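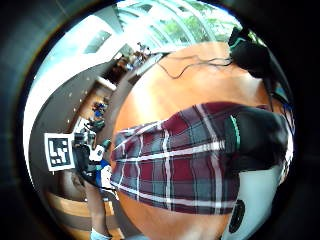

Folding a big checked cloth: a thread from someone who has been folding things for decades and only found out last month that she was doing it wrong.

The cloth in question is maroon and a sort of slate blue with white stripes. I call it the tartan. Noreen Paracha, who knows about these things, says no clan would have it.

It began life as a picnic blanket, was promoted to tablecloth, did a winter over the back of the sofa and is now a general purpose cloth, the way some people end up in middle management.

Size: 240 cm on the long side. My arm span is a good deal less than 240 cm. You can see how we got into difficulties.

My old method was to hold two corners, flap, lose one corner, swear, tread on the third, and finish by rolling the whole thing up and pushing it to the back of the cupboard with a knee. It fitted. Everything fits if you use a knee.

Then the cupboard door stopped shutting and I was told, kindly, that other people had to use the cupboard.

Method two was the two-person fold. You stand at opposite ends, walk towards each other and hand over your corners like a country dance. Lovely if you both agree which way is up.

Eluned Harries and I did not agree which way was up. We made a very large twisted thing that looked like a barley sugar. She has since offered to help with the chairs.

So now I fold on the table. This was Noreen's suggestion and I resisted it for weeks on the grounds that it was sensible.

You want a big table. Ours is orange wood with a dark edge and has curves where another table would have the decency to have corners. Very handsome. No help whatsoever if you're trying to line up a hem.

Which brings me to the one useful thing in this thread: FORGET THE TABLE EDGE. Use the stripes. If your cloth is a check, somebody has already drawn the lines on it for you. I had owned this thing for 7 years before that sank in.

Right then. Spread it out flat, good side down. Let the extra hang off wherever it likes. Smooth it from the middle outwards with your forearm, not your fingertips. Fingertips just make small new creases to keep the old ones company.

Fold it in half so that a wide white stripe lands on a wide white stripe. Ignore the hem. The hem on mine wanders off like a toddler in a supermarket and if you follow it you'll end up somewhere near the biscuits.

Now hold down the fold with one hand and smooth away from it with the other. Don't let go of the fold to admire it. I've lost a lot of good folds that way.

Half again, same direction, stripe on stripe. You should have a long band at this point. If you have a triangle, go back, and don't tell Eluned.

Last bit is thirds, one end in and then the other end over it. I know the internet likes you to roll. The internet doesn't have my cupboard.

It will bulge in the middle. Mine does. A thick cloth folded over several times has opinions, and leaning on it only moves the bulge somewhere you can't see it.

(I did try weighing it down overnight with the atlas. In the morning I had a bulging cloth and a slightly bent atlas.)

Someone's asked about ironing first. No.

Someone else has asked about washing. Cool wash, I use Hindico powder, the one in the dull box, and half of what the box tells me. Hang it over two lines if you've got them. On one line it dries with a ridge down the middle that stays until you die.

Do not tumble it. I tumbled its predecessor, a green one from Neltitz, and it came out the size of a bath mat. It is now a bath mat.

Storage. I bought a Prollar basket for it, which is a basket with a lid and a price. The cloth goes in if you fold it as above. The lid goes on if you speak to it firmly.

For those wondering whether you could just buy one of those folding boards: the shop had one called the James. I don't know why it was called James. It's meant for shirts. I stood in the aisle working out whether a cloth could be done on it in sections, and then a man asked if I needed any help, and I felt that I did.

Time taken on the table: 110 seconds, by the kitchen timer, including a pause to retrieve an end that had slid off. Time taken by the knee method: no time at all, plus an argument.

Noreen has now seen the folded cloth and said "yes, that's better", which from her is a brass band.

Eluned has seen it too. She picked it up, shook it out to look at the pattern, said it was nice – and handed it back to me in a heap.

Next month, fitted sheets. I'm joking. I put those in the cupboard with my knee.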